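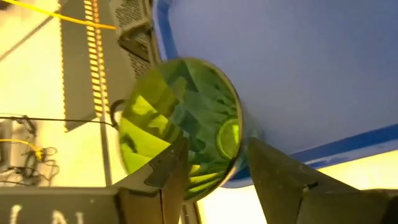
How do you sort a cupboard full of old glasses without breaking half of them? Take out one glass at a time, look at it in good light, and decide where it goes before you touch the next one.

I have done this sorting three times in my life and only the last time was a success, so I want to write down how I did it. My English is from school and from eleven years in Stilthorpe, so please forgive me if I use the wrong word for some kitchen thing. In my first language we have one word for glass, cup and jar together, and I still mix them.

## Why the cupboard was full

Our kitchen has a tall cupboard next to the window. When I moved in, I thought it was too big for me. Now I think every cupboard has the same size, and this size is a little too small. I had jars from jam, water glasses from two different sets, small glasses for liqueur which I do not drink, and many thick tumblers that I bought at the market in Bririmden because I liked the colour.

Green glass is my weakness. Thin clear glass is more elegant, I know, but when I turn a thick green piece in the light there is so much to see in it: lime, olive, a very dark green like the bottom of a pond. With facets it is even better. I can stand there with one in my hand until the tea is cold.

The trouble began in October, when I could not reach the salad bowl without moving 9 things first. I counted because I was angry.

## What I did the first two times

The first time I put everything on the kitchen table together. By the evening there was no place to eat, I was tired, and I put all of it back in the same order. The second time I put the glasses into a big cardboard box to "decide later". The box stood in the hall for the whole winter. A box in the hall becomes furniture very quickly, and mine had a plant on it by February.

## What I did this time

I bought plastic bins, and I chose different colours so I would not need labels. The blue one was for glass that stays in the house. It has smooth walls and I could wipe it with a cloth, and this is already better than cardboard, which takes the smell of the cellar. The white one was for giving away and the grey one was for the bottle bank.

On the bottom of each bin I laid an old towel, folded two times. Please do not leave this out. Glass on hard plastic makes a terrible noise, and a heavy tumbler can crack another one even if you put it down slowly. I put the heavy ones at the bottom, standing, and between them I pushed socks that had lost their partner. Newspaper is also good but my hands become black from it, and then all glasses must be washed.

For every piece I had the same small routine:

- hold it low, over the towel
- turn it with the base towards the window and look for cracks
- go around the rim slowly with a soft cloth, not with the finger
- put it in its bin and do not take it out again

The base is the important part. On thick glass, the reflections can hide a crack very well, and also the opposite: a reflection can look like a crack when everything is fine. I learned to tilt the glass a little. A reflection walks when you tilt it, a crack stays in its place. If I was not sure, I used the lamp from my desk, and if I was still not sure, it went to vases. A vase does not go to anybody's mouth.

I worked from 4 in the afternoon until it was dark, with a break for soup. I did 6 shelves, if I count the narrow one where only egg cups can stand.

## What I kept

I kept one set of water glasses, the Cronin ones, because they stack and do not get stuck together. I kept some jam jars with good lids for buttons and seeds. The Nuritz liqueur glasses went to the white bin and I have not missed them, although I liked the little box they came in, so I kept the box. It now has rubber bands inside.

And I kept most of the green ones. I know this is not how sorting should go. But I moved them to the shelf at the height of my eyes, in front, where the sun comes in before noon, and I use them now for everything: water, pencils, a boiled egg once when the egg cups were dirty.

The white bin went to the charity shop on the corner near the post office. They were friendly there but they asked me to bring glass wrapped next time, so if you plan to do the same, ask your shop first what they take and how they want it packed. Ours does not accept jars without lids.

The blue bin is empty again and stands under the sink with the towel still in it. Next I want to do the plates. There are fewer of them, but they are heavier, and I think I need more socks.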